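How Do Subtitles Get Onto a Movie?

Sometimes a movie is made in a language you don't speak. You can still watch it if it has subtitles. Subtitles are the lines of words at the bottom of the screen that tell you what people are saying.

Eimear Gallagher writes subtitles. Last winter she worked on a movie called Fleveck, about two brothers who run a ferry. It lasts 83 minutes.

First she watches the whole movie without stopping. Then she starts again and listens to one line at a time. She marks the moment when a person begins to talk and the moment when they stop. This is called spotting.

Next comes the translating. Translating means saying the same thing in another language. Eimear can't always use every word she hears, because people talk faster than most of us read. If an actor says a very long sentence, she has to find a shorter way to say it.

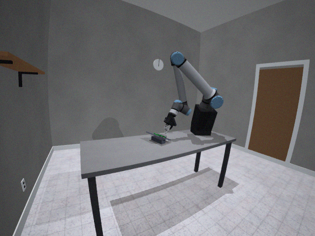
Why don't subtitles stay on the screen longer?

They have to keep up with the talking. If one line stayed too long, you would still be reading it when the next person spoke. In Fleveck, Eimear never let a line stay up for more than 6 seconds.

Jokes are hard. A joke that plays with the sound of a word may not be funny in another language. In one part of the movie, the older brother makes up a silly rhyme about a goose. The rhyme didn't work in English, so Eimear wrote a new one about a moose. She tried seven different rhymes before she picked it.

Songs can be hard too. Some movies show the words of a song in slanted letters, called italics, so you know somebody is singing.

When the lines are finished, another person checks them. For Fleveck this was Tadhg Ó Dubhghaill. He looked for spelling mistakes and for lines that came up too early or too late. He sent back 50 lines to be fixed.

Words to know

Dubbing: when new actors record the talking in another language, so you hear it and don't have to read it.

Captions: words on the screen that also tell you about sounds, such as a door slamming or a dog barking. They help people who are deaf or hard of hearing.

Spotting: marking when each subtitle starts and stops.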